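Home | Forums | Arms and Grippers | Simulation | Search | Log in

Arms and Grippers > Parallel fingers vs the three-finger hand, sim first or buy first?

marlpit
Bit of a long one, sorry. Got a two-arm setup at work, currently a pair of plain parallel grippers. Boss wants to know if we should swap one side for the Zariņš three-finger. Before anyone spends anything I'm running both in sim. Cluttered room, counter with bits and bobs on it, pick and put back. 300 tries per gripper so far.

Parallel wins on thin stuff. Rods, sticks, edge of a tray. Three-finger wins on bowls and anything round. Cloth is a mess with both.

Question is whether I trust any of it. Anyone gone from sim to the real thing with either of these?

tidewrack
300 isn't much if you're moving the objects every time. We did 4000 on the parallel ones before the numbers stopped wandering. Let it run overnight, it costs you nothing.

Also what controller? That matters more than the fingers imo.

marlpit
Naver one, the older board. Position control with a force cap on the fingers. Haven't touched the gains.

gorsebank
Disagree with tidewrack. More runs of a wrong model just gives you a wrong answer with more decimal places. Contact on thin rods in sim is nearly always too kind. Friction set too high, rod never rolls. Bought a pair of grippers on the strength of that once and the first real rod rolled straight out from between the pads.

Get one on loan and try it on a bench. Tirkivport do loans, or did in January when I asked.

tidewrack
Nobody's saying sim is the answer on its own. But OP is comparing two grippers in the same sim, so the friction is equally wrong for both.

gorsebank
It isn't though. Two flat pads and three curved tips don't get hurt the same by bad friction. Pads have loads more contact area. That's my whole point

pennywort9
Both right, can you two stop. marlpit – drop the friction by half, rerun just the rods and the sticks. If parallel still wins, fine. If it falls over you know gorsebank has it.

And where's your camera? If it's up on the head looking down the arms, the near gripper hides whatever you're reaching for. We had that with a Zuvov head cam and moved to one on the wrist. Different problem then, you lose the rest of the counter.

marlpit
Head. Hadn't thought of that. Will look at how many misses are just it not seeing the thing.

hobnail
Dont forget weight. Three-finger is heavier and it's all out at the end of the arm. Ours sagged at full reach and the older Naver board didn't like it one bit. Ended up slowing everything down.

tidewrack
Fair point, that one. Put the real mass in the model if you haven't.

marlpit
Right, back with numbers. Rods and sticks only, friction halved, real masses in. 2756 tries all in, both grippers. Parallel still ahead but the gap is a lot smaller. 133 of the parallel misses were the rod rolling, which never happened once before. So gorsebank has a point, annoyingly.

Camera: plenty of misses on the right side where the arm is in the way. Haven't split those out properly yet.

Thinking keep parallel on both, sort the camera, ask for a loan three-finger for the bowl jobs.

gorsebank
Sensible. Ask for the softer tips too, the hard ones skid.

tidewrack
Still say run it longer. But ok.

pennywort9
What does the counter look like? That lattice thing you mentioned in the other thread, are you picking that up whole or by one rod?

marlpit
By one rod, for now. Whole thing is too wide for the fingers. Grab from the last lot of runs at the bottom. Parallels both sides, old camera spot.

hobnail
What happens with the bent bits, the hook shapes? Those would be my worry, not the lattice. They lie so flat.

marlpit
Not in the scoring yet. Next week.

Recent threads
Wrist camera cable keeps snagging
Soft tips, who makes decent ones
Naver board – finger force cap ignored on restart
Cloth folding with two arms, worth the bother?
Thread last updated 6/11/25

Contact us | Copyright Arms and Grippers Forum | Back to top

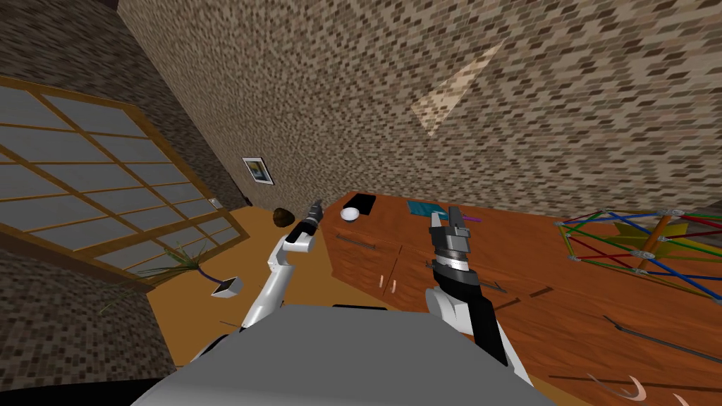 Attachment (marlpit): sim, parallel grippers, right one open over the counter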